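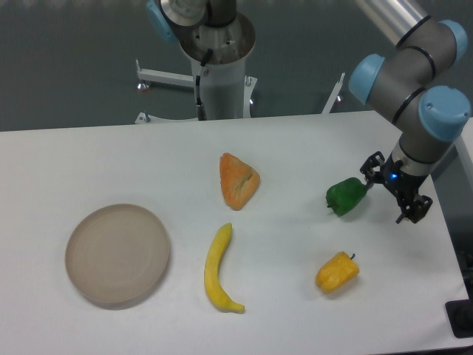 前のはかりは電源が勝手に切れるのが早くて、玉ねぎを刻んで戻ってくると表示が消えていました。Tisbergに替えてからは待っていてくれるので、途中で量り直すことがなくなりました。ボタンがもう少し軽ければ星五つです。(購入者レビューより、星四つ)

Drusetti キッチンスケール Tisberg
家庭用デジタルはかり 単3電池式

Drusettiの家庭用はかり「Tisberg」は、毎日の料理と弁当づくりに使うことを考えた台所用のデジタルスケールです。計量皿は本体から外れ、中性洗剤で洗えます。表示部は手前に張り出しているので、大きめのボウルや鍋を載せても数字が隠れにくくなっています。

レビューにある自動電源オフは、最後の操作または重量変化から14分後に働きます。従来品のNadarより長く取りました。すぐに切りたいときは電源ボタンを長押ししてください。電池の減りが気になる方は、設定で短いほうの時間に切り替えられます。切り替え方は取扱説明書の「電源」の項に載せています。

ボタンの固さについては、ほかのお客様からもご意見をいただきました。4月出荷分から内部のゴムを変更し、以前より軽い力で反応します。それより前の製品をお使いの場合、ボタン部分だけの交換はできません。

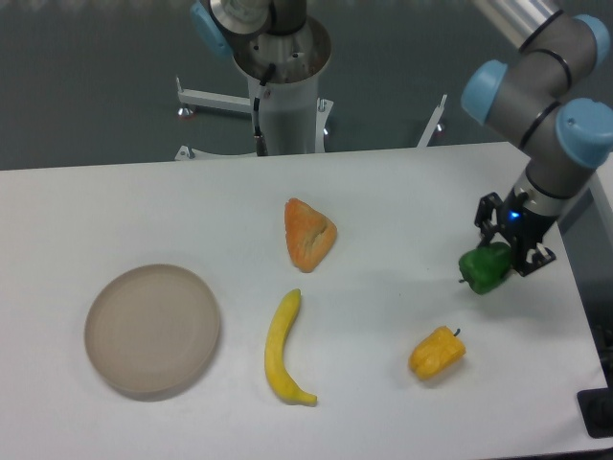

風袋引きは、容器を載せて「0表示」ボタンを押すだけです。続けて材料を加えるときは、そのたびに押せば追加分だけが表示されます。容器ごと降ろすとマイナスの数字が出ますが故障ではありません。もう一度押すとゼロに戻ります。

表示単位はグラムとミリリットルです。ミリリットルは水と牛乳の二種類に対応しています。油、はちみつ、みりんなどは比重が違うため、グラムで量ってください。レシピに大さじ、小さじで書かれている調味料は、本体裏の換算表が目安になります。

最小表示は1gです。パン用のドライイーストや製菓用の塩のように、1gより細かく量りたい材料には向いていません。微量計モードを備えた上位機種のNadar Fineをご検討ください。こちらは最大300gまでを0.1g単位で量れます。

野菜の下ごしらえでは、皮や種を除いたあとの重さを知りたいことがよくあります。買ってきたままの重さをいったん「メモリー」ボタンで記憶させ、処理後にもう一度載せると、差し引いた重さと残った割合が交互に表示されます。かぼちゃやピーマン、とうもろこしなど、捨てる部分の多いもので役に立つ機能です。記憶した数字は電源を切ると消えます。

置き場所についてのお願いです。はかりは硬く水平な台の上でお使いください。布やスポンジ状のマットの上では数字が安定しません。エアコンの風が直接当たる場所、電子レンジやIH調理器のすぐ横も避けてください。寒い部屋から暖かい部屋に移したときは、しばらく置いてから電源を入れてください。 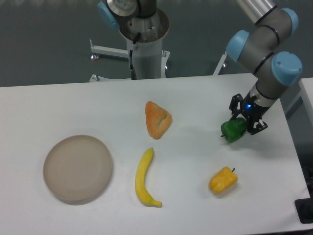

お手入れは、外した計量皿を洗い、本体は固く絞った布で拭いてください。本体は防水ではありません。粉類がボタンのすき間に入ったときは、乾いた柔らかいはけで払います。計量皿の食器洗い乾燥機の使用は、乾燥温度が60度以下の設定に限ります。ベンジン、シンナー、クレンザーは表面を傷めます。

しまうときは上に物を重ねないでください。重みがかかったまま長く置くと、センサーがずれる原因になります。背面に穴があり、壁のフックに掛けられます。フックは付属していません。

仕様
品名:Drusetti キッチンスケール Tisberg
最大計量:3kg
最小表示:1g
計量皿:ステンレス、取り外し式
表示:液晶、バックライト付き
表示単位:g、ml(水・牛乳)
電源:単3電池2本(お試し用を同梱)
本体色:白、墨、薄緑
付属品:取扱説明書(保証書付き)

本体の厚みは計量皿を付けた状態で86mm、皿を外して裏返しに重ねるともう少し薄くなります。引き出しに収納する方は、内寸を確かめてからお求めください。

よくあるお問い合わせ

数字がふらついて止まりません。
四つの脚がすべて台に着いているか確かめてください。脚の裏のゴムがずれていることもあります。直らないときは電池を二本とも新しいものに替えてください。

商売の取引に使えますか。
使えません。家庭用の製品で、取引や証明のための計量には対応していません。

「E」と表示されます。
載せたものが最大計量を超えています。すぐに降ろしてください。降ろしても消えないときは、電池を一度抜いて入れ直します。

計量皿だけ買えますか。
補修部品として取り扱っています。Nadarの皿とは爪の位置が違い、互換性はありません。

ご注文と在庫
販売はOkicoオンライン店と、Okicoの台所用品売り場で承ります。白と墨は在庫があります。薄緑は品切れ中で、次回入荷は5月25日(木)の予定です。入荷前のご予約もできますが、ほかの色と同時に注文された場合は薄緑がそろってからの発送になります。別々の発送をご希望の方は、お手数ですがご注文を分けてください。

返品は未使用品に限り、到着後一週間以内にOkicoの注文履歴からお手続きください。電池の絶縁シートを抜いたものは使用済みの扱いになります。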